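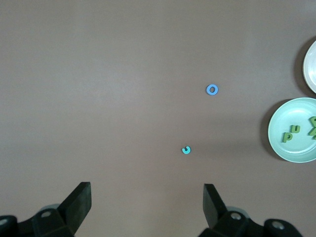
Sena Amoah had been talking to visitors since nine in the morning when I caught up with her at Tetside's September open day, and she was still going strong. "Ask me anything," she said, "but watch the arm while you do, I never get tired of it!"

The job looks like child's play. Foam letters lie on a table and the arm has to put them into bowls by colour, green with green and so on. "People think the picking up is easy," Amoah said. "Foam squashes, it tips over, it lies flat. An O is kind to you. A little hooked letter can be a pest."

She has been at Tetside for five years, and the sorting work, known in the building as Solora, began with 16 letters in a box from a toy shop. The team has now logged 1,352 picks. Does she remember the first good one? "Oh yes. Nikau shouted so loudly that people came in from the car park."

Nikau Wihongi, who looks after the software, was busy with a school group of 36 and a great many questions (could it spell? could it cheat?). I asked Amoah which she'd liked best. "A girl wanted to know if it had a favourite letter. I've been thinking about that all day."

Next she wants to try it with letters in a heap. "That's when it gets really fun," she said, and went off to find more foam.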